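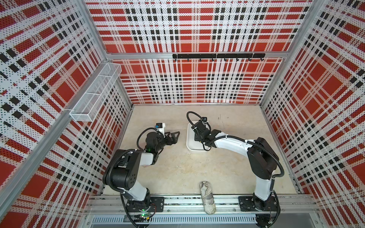
Botond Kiss had rented the room in Stusoddale for 122 a week, and the first thing he bought for it was a row of hooks.

His wife had kept hooks by the back door. Hers held the dog's leash, two raincoats, and a bag of clothespins. When he sold the house he left them on the wall, and the new owner, a man named Dijkstra, painted over them.

The new row had seven hooks, small and black. He put it up in April, after supper, with a borrowed drill. Then he hung a wire basket on the wall to the left. He sat down on the bed and looked at what he had done.

He owned one key. He put it on the first hook, then moved it to the middle one, then put it back in his pocket.

In the morning he took the bus to Gellent and walked to the storage place. His unit was number 2154. Most of what was in it he did not want. He found the leash in a box of pans. He found a red plaid shirt of his with a torn cuff, and a bag of clothespins, nearly full.

"Taking anything out today?" the woman at the desk asked.

"A few things," he said, and signed the sheet.

Back in the room he hung the leash on the first hook and the shirt on the last. The clothespins went in the basket. He had no clothesline, so he wrote "line" on the back of the bus ticket.

The neighbor's dog was barking in the yard. Botond listened to it for a while, then got up and filled the kettle.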